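Vikilell Yard – Slipway 2 walkround, comments attached

Date: 21/03/2018
Walked by: Jamie Staniforth
Hull: 943, on blocks
Shift: days

OK = fine, leave it. FIX = before next shift. WATCH = look again next round. Comments are mine, typed up on the same day so excuse the spelling.

1. ACCESS AND GANGWAYS

Main gangway, port side – OK. Lashings tight, net in place, both handrails solid.
Aft stair tower – FIX. Third landing has a loose toe board. Same one I wrote up in February. It was screwed back then, screws have pulled out again. Needs a clamp or a new board, no more screws please.
Ladder to inner bottom, frame 63 – WATCH. Tied top, not bottom. Moves when you step off.
Exit signs – OK on main deck. One sign in the engine room flat points at a bulkhead that was closed up last month. FIX. Turn it or take it down.

2. STAGING

Tags current on all bays port side. Starboard bays 1 to 6 fine.
Bay 7 – FIX. No tag at all and two guys working on it when I came by. Asked them down, they came down, no argument. Scaffold crew told by radio. Bay stays shut till it's tagged.
Planks – mostly good. One split end near the bow, marked with orange paint.
Debris on boards – usual. Stub ends, grinding discs, a coffee cup. Sweep at end of shift means end of shift, not Friday.

3. HOT WORK

Permits posted – OK for main deck and the forward tank. Double bottom permit was for yesterday. Welder had the new one in his pocket. Has to be on the board. FIX, done while I stood there.
Fire watch – OK. Had extinguisher, had radio, knew which space was on the other side of the plate. Good answer, quick.
Extinguishers – one missing from the hook by the port winch. FIX. Check the paint shop, thats where the last one went.
Blankets – two burned through. Bin them. New ones are in the Dunmore container, behind the shackles.
Hoses – Gas hoses out of the tank at lunch? Yes for oxygen. Fuel gas line was shut at the manifold but left lying in the tank. Not good enough. FIX. Disconnect and pull it out every break, every time. Talked to the lead hand.

4. CONFINED SPACES

Entry board – OK, tallies match names.
Gas readings – posted, morning reading only. Afternoon one was late by almost 2 hours. WATCH. If the tester is busy, call me, don't just wait.
Blowers – Forward tank running fine. Aft peak blower duct was kinked behind a pallet so not much air getting through. Straightened it. Tie it up off the floor.
Rescue gear – tripod and winch present, inspection date good. Bag seal intact.
Lighting – all low voltage, one string out in the aft peak. FIX.

5. LIFTING

Kasov crane – daily sheet signed. Limit switch tested by the operator, OK. Horn is weak, can't hear it from the far side of the hull with grinders going. WATCH, work order in.
Slings – pulled one with a cut edge, took it off the rack and cut it up. Rest have this quarter's color.
Shackles – mixed sizes in one bucket again. Sort them.
Tag lines – OK.
Exclusion area – barrier moved to let a forklift in and not put back. FIX. Whoever moves it puts it back, that includes deliveries.

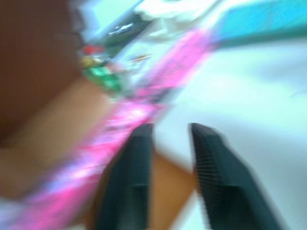
6. POWER AND AIR

Temp power panels – doors shut, labels readable. Panel at the stern has a bucket hung on the handle, removed.
Leads – two with taped repairs. Cut off and sent to the electrical shop. Tape is not a repair.
Air hoses – whip checks missing on the blast pot line. FIX befor anybody blasts.

7. PPE AND WELFARE

Hard hats, boots, glasses – good all round.
Hearing protection – not good inside the hull. Dispenser at the gangway was empty, so no wonder. Refilled, spare box now with the gangway watch.
Harnesses – checked a handful, one out of date. Swapped.
Eye wash – OK, flushed and dated.
Wash station – no soap. Again.

ACTIONS

All FIX items to the lead hands by phone, list on the board in the Statby shed. Bay 7 and the fuel gas hose come first. I'll re-walk both myself before nights come on. Anything still open goes on the morning sheet with a name next to it.

J. Staniforth

Recent walkrounds
Slipway 1 – blocks and shores
Paint shop – storage and ventilation
Statby shed – plate handling
Outfitting pier – gangways and mooring lines

Vikilell Yard Safety Office | Contact the duty desk | Back to top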